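Re: [werkstatt-liste] Flaschen auf dem grünen Tisch

Hallo zusammen,

kurz zwischen Tür und Angel. Die zwei orangen liegen immer noch da, hab sie nicht weggeräumt. Etikett teils chinesisch, ich kanns nicht lesen. Yu vielleicht?
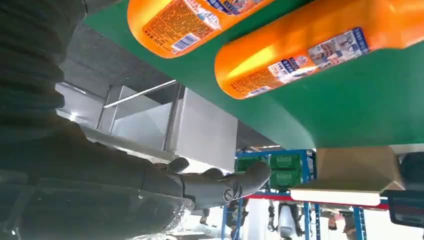 Die beiden orangen Flaschen, Stand 9. Oktober

Bitte nichts umfüllen bis das geklärt ist. Danach ins blaue Regal, stehend. Neue Etiketten bestell ich bei Groseo, 200 Stück, reicht erstmal. Kodesitz-Liste mach ich nächste Wohce.

Gruß
Henk

Bhupendra Mathur schrieb:
> Wem gehören die orangen Flaschen? Brauche den Tisch
> für Hevholm, mindestens 3 Tage.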